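March 10, 2018

Long day, but I finally sat down with the Ovasik rule sheet, all 13 pages of it, and I have feelings. Bijan Fallahi wrote most of it back in August and it's pretty good! Hands off the table while the arm is live, speed limit on, say "clear" out loud before you hit start (I mumble mine, I know). The one I keep fighting with is the reset rule, where every toy has to go back to its marked spot between runs.

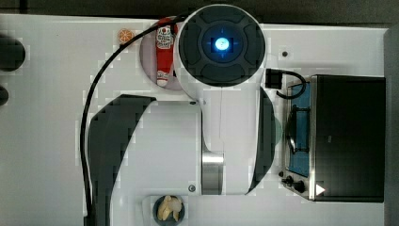 I get why he wants it. But after 20 runs your brain turns to oatmeal and you start putting things down wherever. So I'm proposing a printed map taped by the desk -- way easier than scrolling to page nine every time.

Bijan's other big thing is cables, and I used to roll my eyes at it. His wording is "no slack within reach of any moving joint," and I wrote in the margin that this is too strict to follow. Then I looked at our own setup, with that thick black cable draped right over the elbow and another tangle at the edge of the table, and crossed my note out. I'd still like the rule to say who checks it and when. Also tools need their own line, because a spatula lying flat under the gripper is a different problem from a strawberry!
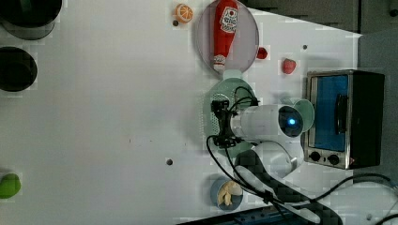

Next up is the naming rule for logs. We're at run 917 and I found three different spellings of Clorkon in the folder, two of them mine, oops.
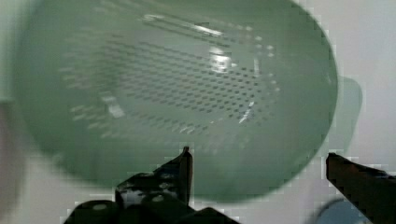
So tomorrow I fix the spellings, then ask Bijan about the map. Must remember to bring tape.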